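Two-finger gripper vs. soft three-finger for produce – what would you pick?

Posted by Shih-chieh Ko, 10th March

Hi all! I've been putting together a little pick-and-place setup for a mock grocery display (Stornirow is what we named the project, don't ask) and I'm stuck on the gripper. We have two on loan right now. One is a parallel type with big rounded dark gray fingers, the other is a soft three-finger one that runs on air. Oranges and lemons are easy with either. Grapes are driving me up the wall.

With the soft one I ran 27 picks on the same bunch and dropped 5, nearly always because one finger slid in between the berries and the whole thing tipped over. The two-finger one seems to do better if I come in from the ends of the bunch and squeeze along its length, but I'm nervous about it because there's so little give. The wrist camera is another headache – once I've got hold of something, half of what it sees is my own hardware.

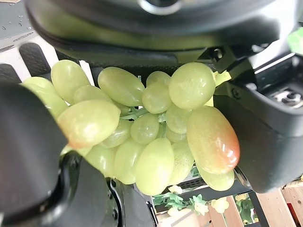 Wrist camera view, two-finger gripper with the grapes held end to end.

So my questions are: would you stay with the two-finger, and is it worth moving the camera? I can't go much over budget, and I have to give one of the grippers back in May.

Tetteh Asamoah

I'd keep the two-finger one. I went through the same thing last year with tomatoes on the vine and I was so sure soft fingers were the answer (I'd watched way too many demo videos). They're great on a single round thing. A bunch isn't a single thing, it shifts around on you, and a nice broad finger face pressing on each end holds it together better than three skinny tips poking at it.

Two things to try. First, turn the closing force way down and let it close slower than you think you need to. I set mine by closing on a folded dish towel and going up one notch at a time until I couldn't pull it out easily. Second, stick some thin silicone sheet on the inside of the fingers. Mine came off a roll from the hardware store and I cut it with scissors – ugly, but it's still on there.

On the camera, leave it where it is! You want to see the fingers touch the fruit. What you don't get is where the bunch is going while you're lowering it, so add a cheap second camera on a stand looking in from the side. I did 154 picks with that arrangement before I changed anything else, and most of my misses were bad approach angles I could only spot from the side view.

Also, do your count again with both grippers on the same approach. Right now you're comparing an end grab with whatever the soft one was doing.

gripper_dan

soft ones are overrated imo. check your air pressure tho, if its low the fingers go floppy and slide around just like you said

Shih-chieh Ko

Thanks both! Pressure was a bit low, so that's embarrassing. I'll redo the soft gripper runs from the ends of the bunch and order some silicone sheet. Tetteh, do you remember how thick yours was?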